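Pelero sorting kit, anyone running it?
March 16, 2021, posted by hodside_tech

Looking at the Pelero kit for a recycling demo cell. Quote is $1,589 per arm for fingers, wrist camera mount and sorting software, arm not included. Felt bins are extra.

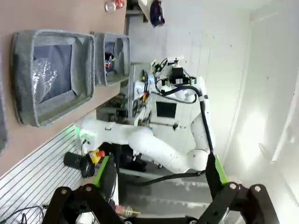 Main question is whether the green pads can be bought separately. The parts sheet lists the finger as one assembly.

dkl_300
Separately, in packs of 50. Two bolts and adhesive. My complaint is the software: it handles rigid items well and film badly. Thin bags drape over the pads and the width reading means nothing.
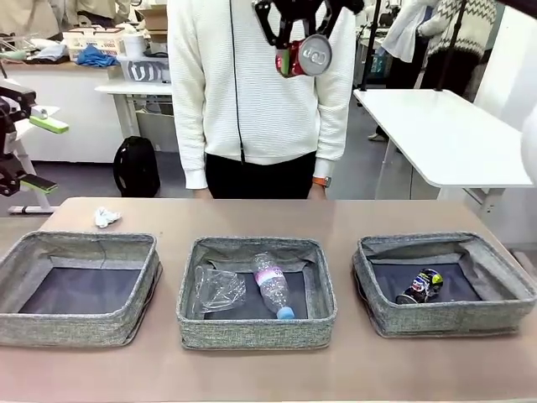
HODSIDE, November
Copying the heading from my own test log. Cans held sideways: fine at default force. Bottles: drop the force to 3 or the wall folds. Tissue: skipped it.

hodside_tech
Default force on cans contradicts the Likano review, which had them slipping.

dkl_300
Likano tested the old pads.
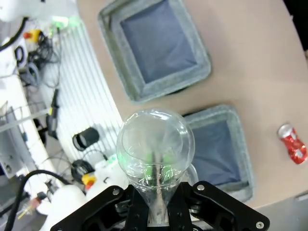 r_axis

Disagree on bottles. Grip at the neck and you can leave the force alone, the plastic is stiffer there. Cycle life is my concern. Ours needed new pads after about 300 picks.

dkl_300
Neck grip costs you a reorient move. Not worth it for sorting.

Recent threads
Hinojosa wrist mount, bolt pattern
Likano vs Pelero finger travel
Cable routing on long arms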